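Ustska street vending case

The Ustska street vending case is a class action over the city's enforcement of its sidewalk obstruction code against people selling packaged drinks and sandwiches. The lead plaintiff, Vaida Liepiņa, was cited 13 times under a section written for construction debris. The complaint was filed on 2024-03-15.
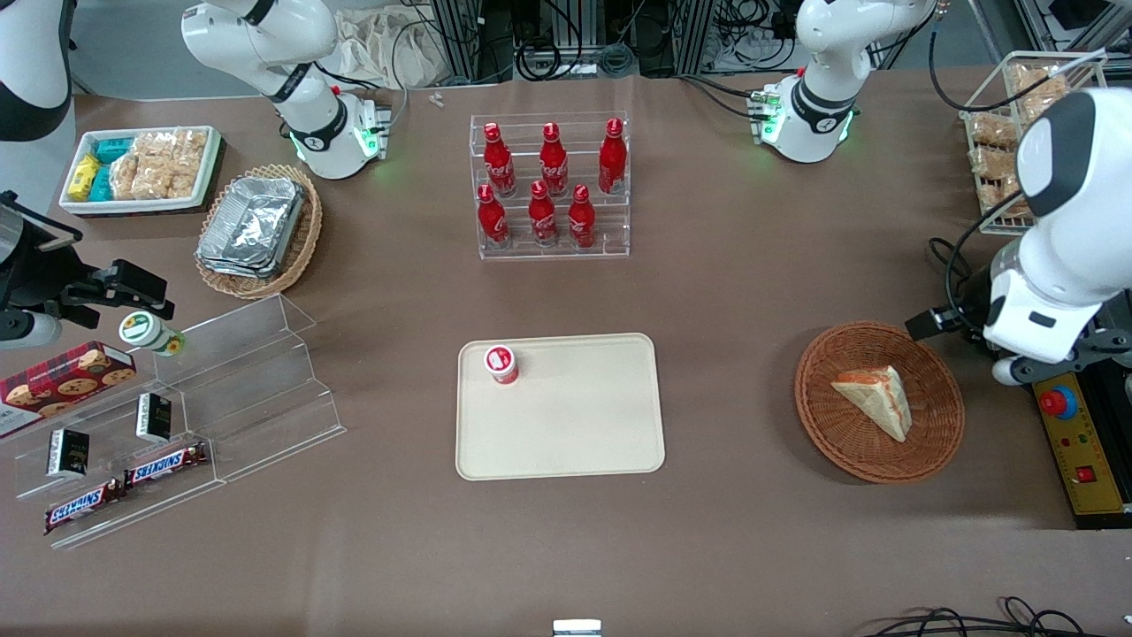

Claims

Lawyers for the vendors say the class has roughly 1000 members. The figure comes from their own filing and has not been tested – the city keeps no public list of vendors. The suit seeks refunds of fines and an end to citations under the code. 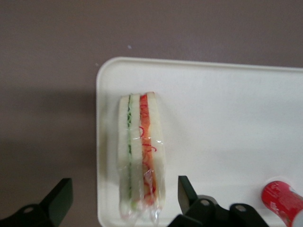 The city says the rule protects pedestrians, but it has released no injury data to support that. It points instead to 1695 complaints logged through Plemix, its reporting app, without saying how many were repeats.

Response

A proposed permit plan, drafted by the consulting firm Iordache, is often described as a compromise.
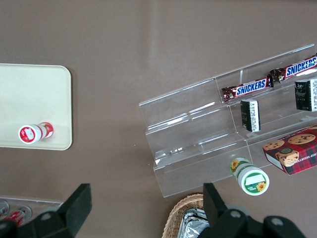
It would set fees and assign selling spots, though the draft leaves both the amounts and the locations blank. Supporters have called it a settlement in all but name. No settlement has been filed with the court.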